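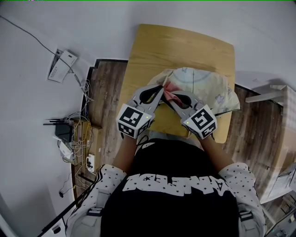

Hand-held grippers with marker cubes, seen from overhead.

About the Barreto Collection

The Barreto Collection is a small archive of space-age records. It holds letters, engineering notebooks, tracking logs, photographic prints and audio tape from the early decades of spaceflight, with most of the material dating from the 1960s and 1970s. The archive is open to researchers, teachers and the general public by appointment.

What we hold

The collection is arranged in four series. Series 1 contains ground station records: antenna schedules, shift logs and signal strength charts. Series 2 contains personal papers from technicians, draftsmen and secretaries who worked for contractors. Series 3 is made up of photographic prints and negatives. Series 4 is audio, mainly quarter-inch reel tape, along with a few boxes of dictation belts that have not yet been transferred.

At present 550 boxes have been processed and have a finding aid. A further 283 are listed at box level only. Box-level entries give the donor, the approximate span of years and a one-line note on contents. They can be requested, but staff will check each one for condition before it goes to the reading room.

History

The archive began as the private holdings of the Barreto family, who ran an instrument repair shop and kept the paperwork that came in with the equipment. Calibration sheets, packing slips and correspondence were filed by serial number. That original order has been kept in Series 1 – it is awkward to search by date, but it preserves the link between each instrument and its records. A cross-index by year is in progress.

The papers were later moved to the Stendine Building, where they remain. The second floor was refitted with steel shelving and a separate cold room for film.

Staff

Aurora Baptista is head of collections. She is responsible for acquisitions, donor agreements and the finding aids. Her background is in map cataloging, and she wrote the numbering scheme now used for the lunar chart folders.

Madalena Calado manages preservation and digitization. She oversees tape transfer, film scanning and storage conditions. Questions about file formats, copy quality or reproduction fees should go to her.

Digitization

Prints are scanned front and back, as many carry handwritten notes or stamps on the reverse. Master files are saved uncompressed, and smaller copies are made for the online catalog, Grakness. Each Grakness record shows the box and folder number, the scan date and any known limits on use. Audio is transferred at normal speed only. Tapes with sticky binder are set aside for outside treatment.

Visiting

The reading room has 2 tables and is open Monday through Friday by appointment. Requests should list box numbers where possible. Film from the cold room needs a full day to warm up before use – please allow for this when booking. Pencils and laptops are permitted. Pens, bags and food are left in the lockers by the door.

Giving material

We accept papers, photographs and recordings connected with spaceflight and the trades that supported it. Large hardware is outside our scope, and we usually refer those offers to the Ekby Technical Museum. Please do not clean, sort or remove staples from material before contacting us. A short written list and a few snapshots of the boxes are enough for a first review.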